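Drawer task, fingers keep slipping off the pull
Club Projects > Manipulation > Build Help

Started by tmarsh_robotics

tmarsh_robotics
28 September 2021

Student team here, second year of the club. Our fall project is a household task set and the first one is a plain drawer, open and close. The arm has a parallel gripper with a camera on the wrist. The drawer is low, just above the floor, and the front has a slot cut near the top edge that you're supposed to hook a finger into.

Closing is fine. We push on the front panel and it goes. Opening is where we lose points. The fingertips go into the slot, the arm backs up, and on a lot of tries the tips slide out before the drawer has moved much. We logged 181 open attempts over the first part of September and the slips are by far the biggest group of failures.

We wrapped the fingers in white material to protect the drawer front and to fatten up the tips. Two of us think the wrap is the problem. The other two think it's the approach angle.
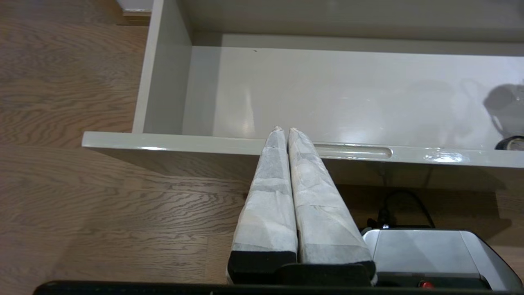
The grading sheet for the class wants the drawer open far enough to put a mug in, and then closed again, with no hand contact from us in between. We get 4 tries at the demo. Any ideas before we tear the fingers apart?

kessler_b
I'd look at the wrap first. Anything with creases in it is going to shift under load. The outer layer moves over the inner layer and your tip position is no longer where the software thinks it is. We had the same trouble in our club and went to one layer of thin rubber sleeve. Cut a length, pull it over the finger, done.

Also check how glossy the drawer front is. Gloss paint plus a smooth tip gives you almost nothing to hold with.

oddlot
Disagree with kessler_b on starting there. With a slot like that you shouldn't be depending on friction at all. The finger goes behind the lip and pulls on it. If it slides out, then either it isn't deep enough or it's tilted so the lip pushes it up as you pull. That's geometry. Put sandpaper on the fingers and it will still walk out if the tilt is wrong.

What's the pitch of the gripper when it goes in?

tmarsh_robotics
The pitch is whatever the person driving it picks. We record demonstrations by hand and train on those, so it isn't one number. I went through some of the recordings and it does vary a lot between the four of us. Mine are the flattest and I think mine slip the most, but I haven't sorted them properly.

oddlot
Then sort them properly. If you trained on four people's habits you got the average of four people's habits, and the average may be an angle that none of you would use.

pnw_linkage
Agree with oddlot on the angle but I wouldn't throw out the wrap question. Both can be true. A fat tip doesn't go as deep into a narrow slot as a bare one. Measure the slot, measure the tip at its widest, and see what's left over. If it's a tight fit then a small sideways error puts the finger on the panel face and it never gets in.

kessler_b
That's what I was getting at. Thick padding costs you depth.

ruth_dawber
I run the student lab at Hopkin and I've graded this kind of project for a few years, so a few comments from that side.

First, write down what counts as a slip before you run any more trials. Students tend to call everything a slip. A finger that never entered the slot is a miss. A finger that entered and came out is a slip. A finger that stayed in while the drawer stuck is a third thing, and the fix is wax on the runners. If your 181 are all under one label, you can't tell which argument in this thread is right.

Second, change one thing at a time. Leave the wrap alone while you work on the angle, or the other way around. I see teams swap the fingers, retrain, and move the arm base in one evening, and then they have no idea what helped.

Third, the wrist camera. With a low drawer and the gripper closed, your own fingers may be covering the part of the drawer you care about at the moment of contact. Go through your video and check whether you can see the slot just before the tip enters it. If you can't, the policy can't either.

-- Ruth Dawber

tmarsh_robotics
Thanks, that's useful. On the camera question, the slot is mostly to the right of the fingers in our view when we're lined up near the front. We had been treating that as a good thing. I'll check what happens as we get closer.

We'll split the labels tonight.

gantry_sam
Has anyone asked why both fingers are together? I'd open the gripper a bit and put both tips in the slot with space between them. Two contact points and the drawer won't rack to one side when you pull. With the tips together you're pulling on one spot, and if that spot is off center a cheap drawer will bind.

oddlot
Depends on the width of the slot. Two spread fingers have to be lined up in yaw as well, and that's one more thing to get wrong. I'd stay with the fingers closed for a class project.

gantry_sam
I've done it with spread fingers on a Rullstead kit arm and it wasn't hard. Yaw error on a floor-level drawer is small if the base is square to the cabinet.

oddlot
"If the base is square" is doing a lot of work there. They have a student setup that gets bumped.

gantry_sam
So tape down the base.

tmarsh_robotics
The base does get bumped, I'll admit that. We have tape marks for it now.

Update on the labels. We did the split the way Ruth Dawber described. It took two of us most of an evening. Out of the 181, more were misses than we expected, and many of those were the tip landing on the panel just left of the slot. The real slips are still the bigger group but not by as much as I said in the first post. Only a handful were the drawer sticking.

On the sorting by driver, oddlot was right. My recordings come in flat and mine are the worst. Our best driver comes in steeper, goes down until the tip is well inside, pauses, and then pulls.

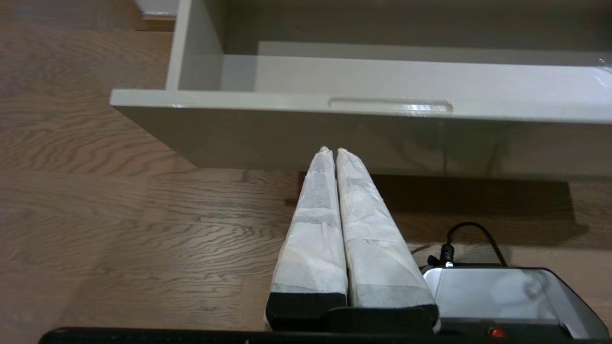
So the plan is to drop my demonstrations and record new ones with everybody driving the same way. Come in high, line up on the slot, go straight down, stop, then pull back level. We wrote it on a card and stuck it next to the controller. The wrap stays as it is for this round so we only change the one thing.

kessler_b
Fair enough. I still think you'll end up replacing the wrap. Every wrapped finger I've worked with came apart sooner or later, and it'll pick the demo to do it.

pnw_linkage
At least make a spare set now. Wrap a second pair of fingers the same way and keep them in a bag. If your first pair tears you can bolt on the second and the camera view won't change much. A different color finger can throw off a trained policy more than you'd expect.

tmarsh_robotics
Hadn't thought about the color. So if we went to a black rubber sleeve we'd have to record everything again?

pnw_linkage
Maybe not everything, but I'd plan on some. The fingers are in every single image. Ours fell apart when we went from white to orange printed tips, and it took a fresh batch of demos to get it back.

kessler_b
You can get the sleeve in white. Altitz sells it by the foot.

ruth_dawber
One more thing on the plan. Keep the old recordings in a separate folder. Don't delete them. You'll want them for the report, and "we removed one driver's data and here is what changed" is a decent result for a class project even if the change is small. Save the card too and put it in the appendix.

How many new demonstrations are you planning?

tmarsh_robotics
275 if we can get them all in. Each one is short. Resetting is quick for a drawer, you push it closed and go again.

oddlot
Don't start them all from the same opening. Put some in with the drawer partly out already and some with it fully shut. And move the arm start position each time. If all of them begin in the same place it will work until the first time somebody bumps the base.

gantry_sam
Which is where tape comes in.

oddlot
Tape and varied starts. I'm not against tape.

newbie_arms
Sorry to jump in. We have the same assignment at a different school and our drawer has a knob. Does any of this carry over?

pnw_linkage
The labels and the one-change rule do. The angle advice doesn't. With a knob you close the fingers around it and friction matters, so there I'd listen to kessler_b. Start your own thread with the knob size and the finger opening and somebody will help.

newbie_arms
Ok, will do.

tmarsh_robotics
Second update. We have the first part of the new set recorded and did a quick training run on it to see if we were headed the right way. 16 open attempts. Fewer slips than before by a good margin. Misses are about where they were, still to the left, so I think that one is either the camera or the base being off. We're going to check the camera mount screws before recording the rest.

Closing still works every time. It never needed any help.

kessler_b
How's the wrap holding up?

tmarsh_robotics
Holding. It's more creased than when we put it on. We made the spare pair.

ruth_dawber
Check the mount screws, then run the same 16 again with nothing else changed. If the misses move, you've found it. If they don't, look at how the base sits relative to the cabinet, and note both in the report either way.

tmarsh_robotics
Will do. I'll post the numbers for the second 16 here when we have them.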